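Measuring grain by the cup

Measuring grain by the cup is the everyday way of portioning rice, oats, barley and other dry grains by volume, using one small vessel that stays with the supply. It's older than kitchen scales and still beats them in a lot of homes, mine included. I've written this entry for the household pages because the old one was two lines long and one of those was about flour!

The name

Cookbooks say "dry measure." In Nindale, where I learned to cook, people just say "a cup" and mean whichever cup lives by the grain. That causes trouble when a recipe travels. The Orton community cookbook uses "cup" for the rice tumbler in one chapter and for the standard American cup in the next, and I ruined a pilaf before I caught on.

Equipment

You need something to hold the grain, something to dip, and usually something to stir or level with.
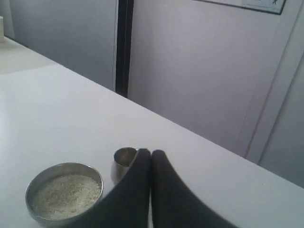

Bowls are what I'd pick over jars for any grain you're about to use, mainly for the elbow room. A jar is great on a shelf (lid, no bugs, stacks nicely) but try getting a cup down the neck of one. With a shallow round bowl like the stainless steel one here, you can come at the grain from any side, and the rolled rim is kind to your hand when you pick the whole thing up. The one drawback is that a bowl filled nearly to the rim will spill if you dig straight down, so I skim from the top until there's a little room.

The cup can be nearly anything as long as it's always the same one. Mine was sold under the Akbari name as a water tumbler, and I filled it level with rice and poured that into a proper measuring jug once, which gave me 48 teaspoons less whatever I dropped on the floor. Close enough to a standard cup for me. Steel is nice since it doesn't chip and doesn't hang on to smells, though glass lets you see your level, and I know people who won't use anything else.

Technique

Dip, lift, level, tip. Sweep the cup through the grain sideways so it fills on its own, then run something straight across the top. Don't tap it on the counter, because that settles the grain and you end up with more than you meant to. For oats this matters quite a bit. For short rice it hardly matters at all, and I've stopped fussing about it.

A heaped cup is its own unit in some families. I grew up with "one heaped for each person and one for the pot," and I still cook that way on weeknights, leftovers and all.

The spoon and its rest
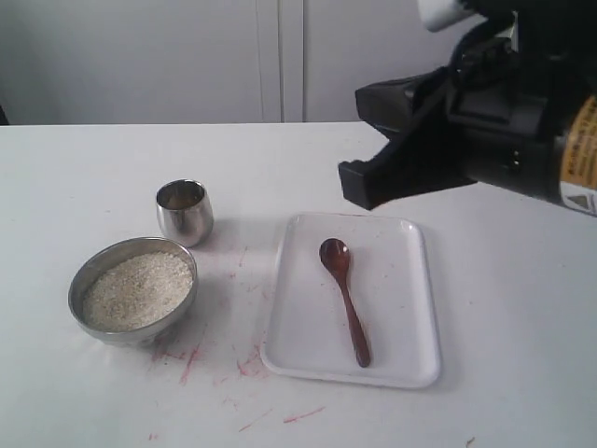

Wooden spoons come into it once the grain has been measured and needs mixing, say when you're combining two kinds or working in salt and spices before the water goes on. I like one with a long handle and a proper oval bowl, the reddish-brown sort shown on the tray, and I like it to have a place to lie down between jobs. A white rectangular tray with a low lip does that very well, and the lip catches the stray grains that come off with the spoon. You can buy a shaped spoon rest (Sillau made a pretty one in blue) but a tray also has room for the cup, so I never got the point of them.

Keep the spoon for dry work if you can. A damp spoon going back into the supply makes clumps, and damp grain goes musty fast, especially in a humid kitchen.

Cup or scale?

Bakers will tell you to weigh everything, and for bread they're right. For a pot of rice you mostly care about the grain compared to the water, so if you use the same cup for both, the size of it drops out of the problem. That's the whole trick, really.

See also: rice cookery; storing dry goods; spoon rests; kitchen scales

Last edited Sunday, March 8, 2020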